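Drotico Releases Kitchen Task Planner for Simulated Robot Arms

GRENDHAM, 5 March 2025. Drotico has made public the second version of Besatum, its planning and grasp selection software for robot arms that handle household dishes. The release includes the planner, the scoring tools and a set of 120 simulated kitchen tasks in which bowls and plates must be picked up and moved between counters, shelves and cabinets.

The company said the new version replaces a fixed sequence of motions with a planner that checks its progress at short intervals. If an object shifts when the fingers close, the software estimates its position again and chooses a new grasp without returning the arm to its starting pose. The first version stopped and reported a fault in such cases.

Janaka Khondokar, who directs the software group at Drotico, said most of the work since September had gone into perception. Bowls present a particular difficulty, Khondokar said, as the inside and outside walls can be confused when a bowl is seen from above and to one side. The software now fits a rim to each object first and plans the approach of the fingers from that rim.

"A planner can only be as good as its estimate of where the edge is," Khondokar said. "We gave the edge its own model and its own error measure, and the two can be tested separately."

The tasks are set in furnished kitchens with a range of counter layouts and dishware. Each one is run repeatedly with small changes in the starting position of the objects, and a run is counted as complete only when the dish is at rest in its assigned place and the hand has let go.
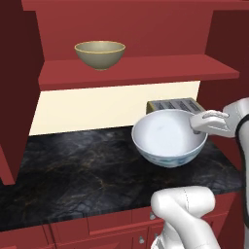 Dishes on dark counters in the simulated kitchen used with Besatum.

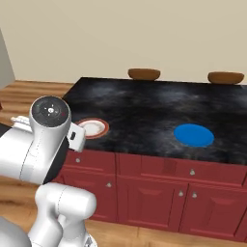 Arif Talukder welcomed the publication of the scoring tools but cautioned that results from simulation should be read with care. Contact between a finger and a glazed rim is hard to model, Talukder said, and a planner may come to rely on friction values that no real dish would offer. He asked that Drotico publish the values it used along with the results.

In a written response, the company said the friction settings are stored in a plain text file with each task and may be changed by the user. It added that 17 of the tasks are run at three friction levels by default, and that scores for each level are listed separately.

According to the release notes, the complete set can be run overnight on a single workstation. The planner was tuned on 2000 recorded runs, none of which are part of the scored set. Users may replace the perception module, the planner or the arm controller with their own, provided that the replacement accepts the same message format.

The notes also list known limits. The planner does not yet handle stacked dishes, and it treats cabinet doors as fixed once they have been opened. Support for two arms working on the same object is planned but has not been given a date.

Drotico will accept outside results for a public table beginning in September. Entries must include the full run logs and the settings file.

Related items

Whitlock Updates Motion Control Library
Drotico Names Rajitha Gamage to Lead Testing
Grendham Workshop on Robot Perception Opens Registration
Comment: Gayan Fakir on Shared Log Formats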